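Campaigning and elections, handout for session 2
2024-12-04

Right, so last time we got as far as who is allowed to stand. Today I want to talk about what happens between the election being called and the votes being counted, and I'll be using the Cirnach town council election from June all the way through (I know it well, I knocked on far too many doors for it).

Start with the rally. Students always want to know if rallies change minds, and my answer is: hardly ever! The people who turn up have mostly decided already. What a rally does is find you helpers. Si-eun Jeon's team got 300 people into the hall on Dillell Road and came away with 192 names on the sign-up sheet, and I'd take that sheet over a good speech any day.

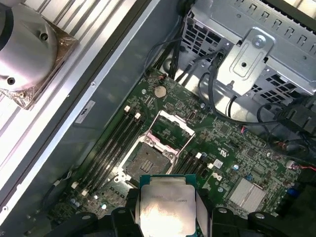
Those names then have to be used quickly. Ring them the next morning if you can, give each one a street and a partner, and keep the first shift short so they come back for another.

Next, canvassing. Please don't mix it up with persuading. The first round on the doorstep is for finding out who supports you, who doesn't and who might, and you write it down before you reach the next gate. Arguing with a firm opponent for ten minutes is lovely fun and costs you four other houses.

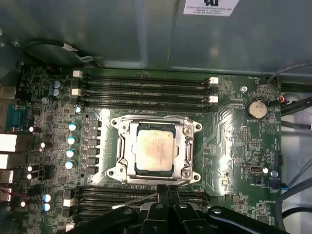 Ro-un Cho, who stood against Jeon in Shim ward, did this the other way round. He spent the early weeks on leaflets and only started on the doors near the end. Good leaflets, too! But he had no list to work from on polling day, so his people were reminding everybody, including plenty of Jeon voters.

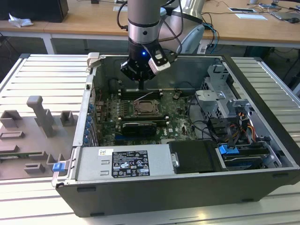 Jeon won the ward with 1219 votes. I don't think the list explains all of it (the row over the Drosico bus depot hurt Cho badly, and we'll come back to that under local issues), so be careful about giving one cause for a result in your essays.

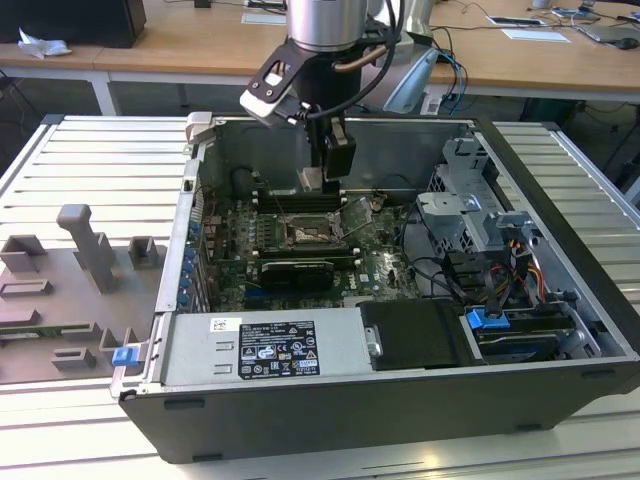
A word on the count, as it came up in your questions. Candidates and their agents can watch, and can ask for a recount if it's close, but they mustn't touch the papers. Doubtful ones get put aside and ruled on separately.

For next time: read the chapter on turnout, and bring one election leaflet from home, any party, any year. Old ones are the best.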